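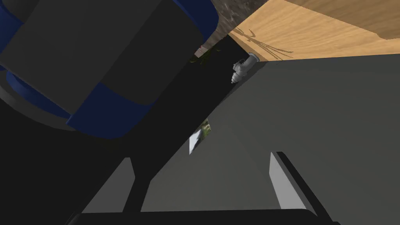

Simulated view: gray arm link with blue bands, wooden surface at upper right.

Wadisum 4 changes how the configuration tool handles locks on shared state. Trygve Dahlgren, who maintains the state backend at Stetano, wrote most of the new code. We asked him what users should check before they upgrade.

The old lock was a single file in the state bucket. A client that wanted to write created the file, did its work and deleted it. "That is fine until a build agent gets killed," Dahlgren said. "Then the file stays there, and somebody has to decide by hand whether it is safe to remove." The issue tracker had 232 reports tagged stale-lock when he began the rewrite. Many were duplicates, and a few were permission errors that had nothing to do with locking.

In version 4 the lock is a lease. The client writes a record with an owner ID, an expiry time and a generation number, and renews the record while it runs. If renewal stops, the lease expires and another client may take it. The default term is 33 seconds. Dahlgren said he picked it from test runs against slow storage, and that he expects some sites to raise it.

"A short lease recovers faster, but you will lose it if your runner is paused for a while," he said. "On shared runners I would start at twice the default and look at the logs."
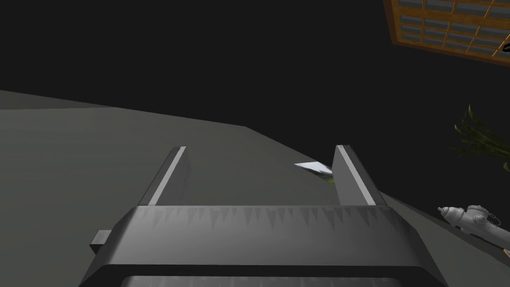 The generation number is there for the paused client that wakes up late and still believes it holds the lock. Every write to state now carries the number, and the backend rejects a write whose number is lower than the current one. The command then stops with exit code 4 and leaves the plan file on disk. It does not retry. "I had automatic retry in an early branch and took it out," Dahlgren said. "The plan was computed against old state. You want a new plan."

The largest test so far was at Strömberg, where 3,000 stacks share one backend. Contention there came mostly from read-only commands, which in version 3 took the same lock as a deploy. Reads no longer take a lock at all. They return the last committed generation and print its number on the first line of output, so scripts that parse that output by line position will need a change.

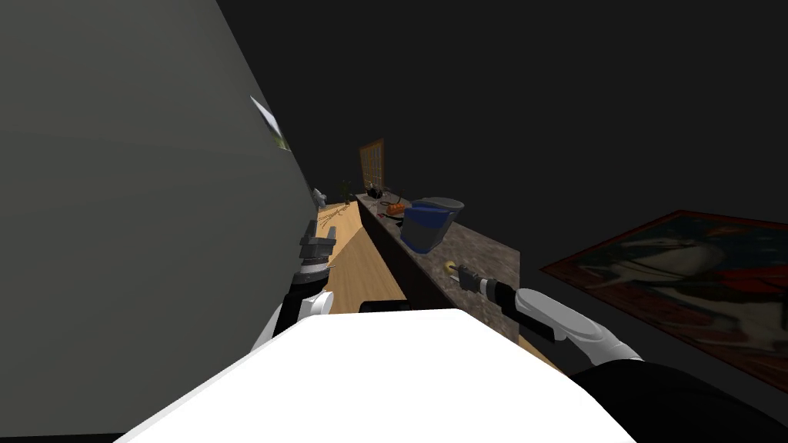 Page last modified: Jan 6, 2021

Mixed versions are the part Dahlgren is least happy with. A version 3 client does not know about leases and will write straight over one. The migrate-locks command sets a marker that makes older clients refuse to start, but only back to the March release. Anything older ignores the marker.

"Upgrade every client first, then run migrate-locks," he said. "If you have a laptop somewhere with a very old binary, revoke its credentials." Rolling back is possible with migrate-locks --revert as long as no lease is active - the command checks this and lists the owners if it finds any.

The Trerngate plugin, which keeps its own lock table, is not covered by the change. Dahlgren said a patch for it is in review and that until it is merged, plugin users should set lock-mode to legacy in the backend section of the configuration file.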